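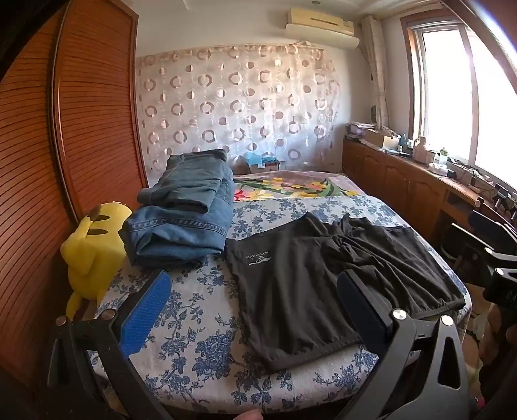

Should a beginner in digital sculpting start with a low polygon count? Start low, and stay there longer than feels comfortable!

My first decent head had 680 polygons, and I still love it. At that level every point you drag changes the whole shape — the jaw swings, the brow drops — and you learn what a skull is doing under the skin. Jump to the top level on day one and you'll be smoothing lumps until September.

Pirmin Mayrhofer, who taught me, made us spend 30 minutes on the big forms before we could touch a detail brush. I grumbled then, and now I do it every single time. Pores are great fun (I once lost a whole evening to one nostril), but they can wait. Get the silhouette singing first, then divide, then go wild.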